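Tolside Anxiety Group
The Home Check for Panic and Bad Nights, with our comments
Last gone over: 30/03/2020

Hello again, and thank you to everyone who sent the old sheet back with scribbles all over it. We've kept the tick-box style because so many of you like something to tick, but we've let ourselves ramble underneath each check, as we would over a cup of tea if we could all be in the same room just now. Go through it on a fairly good day. It takes as long as it takes, and a half-finished one is still worth keeping in a drawer.

Mark each check Yes, Not yet or Doesn't apply to me.

1. I have one place at home where I can sit out a panic attack.
Comment: It needn't be a whole room (few of us have one spare!). A stair, a corner of the bedroom, the side of the bath will do. What matters is that you've picked it beforehand, and that there's room to put both feet flat on the floor. If you live with other people, tell them which spot it is and whether you'd like company there or would prefer to be left in peace.

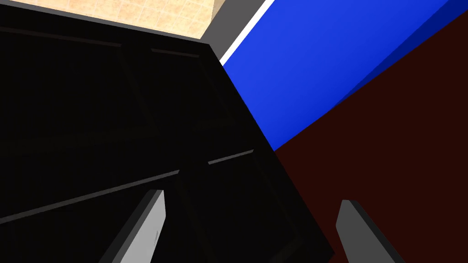 2. My breathing card is where I can reach it.
Comment: The Novamell card, the one with the long out-breath, went out with the September newsletter, and we've got plenty more if yours has gone through the wash. One by the bed and one in a coat pocket seems to suit most people. Practise when you're calm, a couple of minutes is ample, and don't worry if the counting annoys you. Several of us hum instead.

3. Somebody knows what my panic looks like.
Comment: Mine looks like being cross, which has caused no end of trouble over the years. Write down your own early signs, in your own words, and give a copy to one person you trust. Put in what helps and also what doesn't. "Please don't tell me to calm down" has been on nearly 9 out of every ten sheets we've had back!

4. Surfaces and walkways are clear enough for me to get about at night.
Comment: This one came from a member who gets up and paces, and a lot of us nodded along when it was read out. Pacing is fine, stubbed toes are not. Look at low furniture, cables, bags left in the hall, and decide now which lamp you'll leave on. 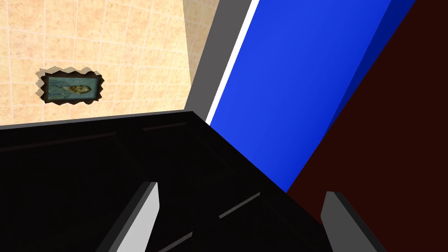

A dark top with a slight gloss to it.

5. My medicines are in date and I know what I take and when.
Comment: If you're not on anything, tick Doesn't apply and carry on. If you are, keep a written list with the doses on it, and return anything old to the chemist. Please don't stop or change a tablet on the strength of this sheet, or of something you read late at night. Ring the surgery or the pharmacist and ask, they really don't mind. If you ever worry about having a lot of tablets in the house, tell them that too and ask for smaller amounts at a time.

6. I can get some air.
Comment: A window that opens, a back step, a doorway. Try it today and see whether it sticks. Some people feel better with the inside doors left open as well, and others can't settle until every one is shut, so do whichever lets your shoulders drop.
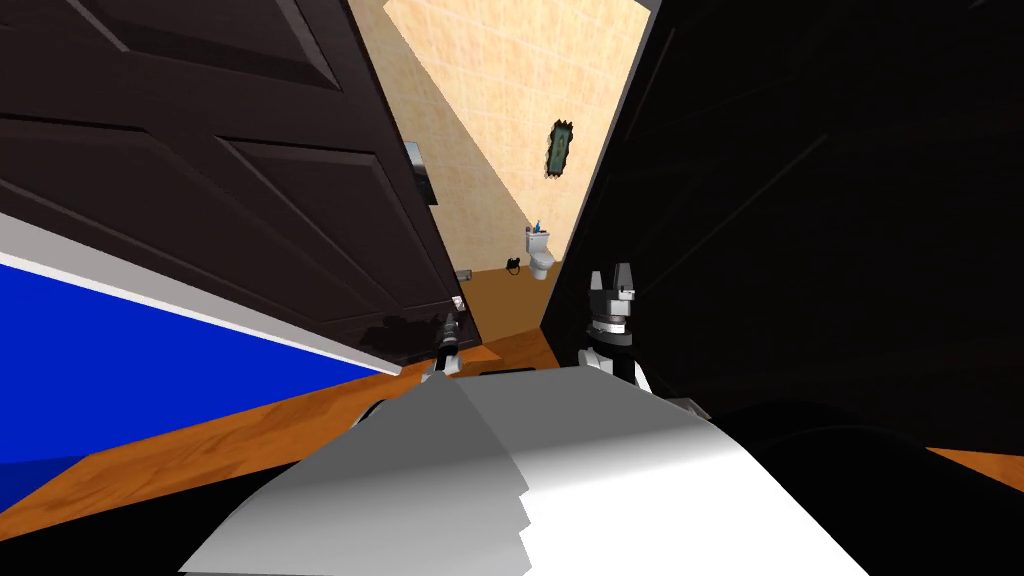
Panelled door standing open, with a small latch plate on its edge.

7. I have a plan for the phone.
Comment: By which we mean two things. First, it's charged overnight, with your important numbers saved under names you'll recognise when your head is swimming. Second, the news goes off at a time you've chosen. I've settled on the early evening and I've stuck to it on more nights than I expected to, which I'm rather pleased about.

8. I know how to reach the group.
Comment: Our Ultano telephone circle is running in place of the usual meeting, and the Cozma letter-writing pairs carry on as before. Leave a message on extension 1179 and one of us will ring you back, though it may be the next day. We aren't an emergency line. If you think you might harm yourself, or you can't keep yourself safe, ring 999 or go to A&E. Chest pain you don't recognise needs 999 as well, even if you've had a hundred panic attacks before it.

9. I've put down one thing I look forward to.
Comment: Small ones count. Toast, the radio serial, next door's cat on the wall. We added this at the end last year and it's the check people write the most in, sometimes right up the margins and over the back.
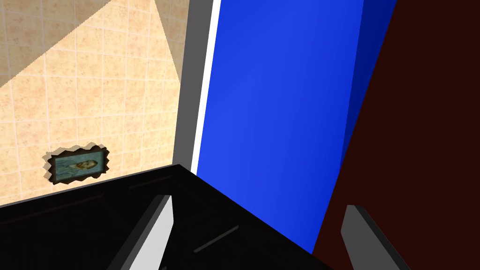

Check 6 was the one I kept putting off, writes one reader, and when I finally went round, the bedroom window wouldn't budge. A bit of soap along the runner and it slides lovely now. Could you leave more space under check 3 next time? I've got 13 early signs and they won't fit on the line!

We will, and thank you. Until the new sheet is ready, please carry on over the page, or pin an extra piece of paper to the back.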